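Bed-making season with the Puvel robotics club, a thread. Grab a coffee, I tend to go on a bit. 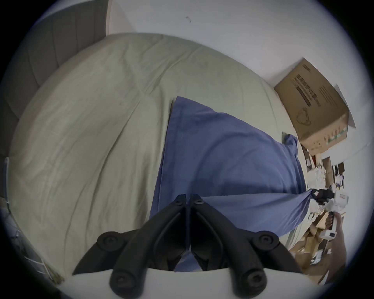

Two grippers, one blue sheet, Saturday, June 8, 2019.

1/ So our club project this year is bedding. I know, I know, everybody else in the league is stacking blocks or shooting foam balls, and we went and picked laundry! The students voted for it and I have loved (almost) every minute.

2/ The plan is to record 100 good runs with the hand-held grippers before we let the arm try anything. One run is one go at spreading the blue sheet, start to finish. We're at 50 as of this afternoon, and I could not be prouder of this bunch.

3/ The thing you learn fast is that you have to slow way down. When you make a bed at home you just fling the thing and tug. With grippers you have to pick a corner, pinch it, pull gently and keep the other one ready near the edge. My first tries were terrible and the kids were very kind about it.

4/ We do 8 runs and then swap hands, so the same person isn't always on the right side. Wrists get tired! Also people develop habits, and the habits end up in the recordings. One of our students always pulls toward the headboard first, and after a while you can spot her runs right away.

5/ Corners are still our big headache. If you pinch too much cloth it twists up in the jaws, and then it doesn't want to lie flat when you let go. Too little and it slips out. We've been keeping a notebook of grips that work - page 13 is all corners, with a lot of crossing out.

6/ Somebody asked whether we'd do a pillowcase next. Oh, I hope so, but let's get through the sheet. The Oller team tried pillowcases in the spring and were nice enough to share their notes, which mostly say to be patient and bring snacks.

7/ We take a break over the summer and show the whole thing at the Bulesora open day in September. If you're nearby and have a teenager who likes taking things apart, please bring them by the table. New members don't need any experience at all, and we're happy to lend tools.

8/ Okay, back to run 51. Wish us flat corners!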